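Cliltbridge Tabletop Items: Data Card

Photographs and item records of small household goods on a shared table

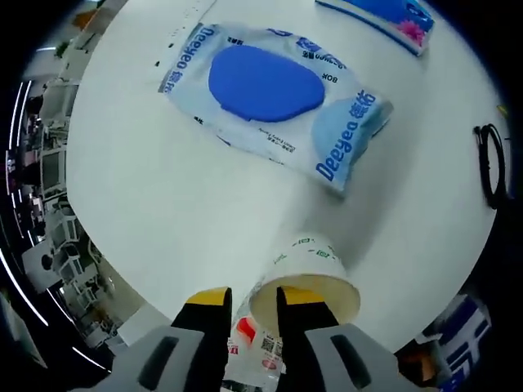
Ermira Yordanov
Collections Lead, Cliltbridge Household Objects Project, Zasville
February 15, 2022

Summary

Cliltbridge Tabletop Items is a collection of photographs and written item records concerning the small goods that gather on a table in daily use: disposable cups, packs of wipes, boxes, cables, and clear plastic packaging. The collection was prepared by the Household Objects Project in Zasville for use in teaching, cataloging practice, and studies of how shared tables are used and cleared. This card describes what the collection contains, how the item records are written, and what users should know before relying on them.

Contents of this release

The release holds 200 photographs and 71 item records, arranged in 6 folders. An item record may be linked to more than one photograph, and most photographs are linked to several records. The folders are as follows.

cups/ Paper and plastic cups, upright, tipped, or in use
wipes_tissues/ Wet wipes, tissues, and paper towels in their packaging
boxes/ Cartons and small boxes, open or closed
cables/ Cables and plugs
clear_plastic/ Transparent wrappers, trays, and labeled items
mixed/ Tables on which items from several folders appear together

The photograph at the head of this card belongs to mixed/. It is linked to five records: a white paper cup with small green print, a soft pack of wet wipes, a blue box with a white border and a pink flower graphic, a coiled black cable with a small plug, and a clear plastic item with a printed label. Small dark specks on the tabletop are entered in the surface field and have no record of their own.

Item records

Each record is a single line in items.csv. The fields are:

item_id: a short code, unique within the release
category: one of the folder names, excluding mixed
main_color: the color covering the largest visible area
second_color: optional
material: entered only when it can be told from the photograph
visible_text: brand names and other print, copied as they appear
position: upright, tipped, flat, coiled, or unknown
notes: free text, 20 words at most

Surface information is kept separately in tables.csv. It gives the shape and color of the tabletop and notes any marks, crumbs, or specks.

Rules for describing items

Catalogers should describe what is visible and should not guess at contents. A closed box is recorded as a box. Whether a cup has been used is not recorded, and neither is the amount remaining in a pack of wipes.

Where packaging carries a brand name, the name is copied into visible_text. The wipes in the photograph above carry the name "Deeyeo" together with Chinese characters, and the entry reads: Deeyeo; Chinese characters; BOH. Characters that the cataloger cannot transcribe with confidence are noted by script only. Print that is too fine to read is entered as "fine print." A QR code is entered as "QR code" — catalogers are asked not to scan it or to record any address it may lead to.

Color terms are limited to everyday words. "Pale blue" and "royal blue" are both accepted, and the distinction is useful for wet wipes, where the lid is often a stronger shade than the wrapper. Terms taken from paint charts or product listings are not accepted. Surdu, the color guide used in our earlier releases, has been withdrawn, and older entries have been rewritten to match the present rules.

Partly visible items receive a record if their category can be determined. The position field is then completed only where the visible portion allows it.

Review

Every record was written by one cataloger and read by a second. Disagreements were referred to Brock McKinnon, Records Editor, whose decision was entered in the notes field with the initials BM. The most common disagreements concerned the boundary between clear_plastic and other categories. A transparent cup is filed under cups/. A transparent tray with a label is filed under clear_plastic/, regardless of what it was made to hold.

The final review took place in December. Changes made after that time are listed in changes.txt.

Intended use

The collection is suitable for introductory exercises in cataloging, for classroom discussion of household waste and storage, and for comparing written descriptions of the same object. It has also been used at Dodetti, our partner study room, in short sessions on sorting a table into items to keep, items to put away, and items to discard. The sorting sheets from those sessions are included in the extras folder and may be copied freely.

The collection should not be used to estimate how common a product or brand is. Items were not sampled with that purpose in mind, and a brand that appears in several photographs may represent one pack.

Known limitations

Soft packaging is harder to describe consistently than rigid packaging. Wrappers fold and lettering may appear mirrored or broken across a crease. Mirrored lettering is transcribed in its normal reading order, with the word "mirrored" added in the notes field.

White items on white tabletops are a second difficulty. Catalogers have sometimes relied on a shadow or a rim to find the outline of a paper cup, and main_color for these items should be read together with second_color. Cables are recorded without length, and plug types are named only where the pins or contacts can be seen.

Corrections

Corrections should quote the item_id and the field concerned and should be sent to the Records Editor at the Zasville office. Accepted corrections appear in the next release. The item_id of a withdrawn record is not assigned again.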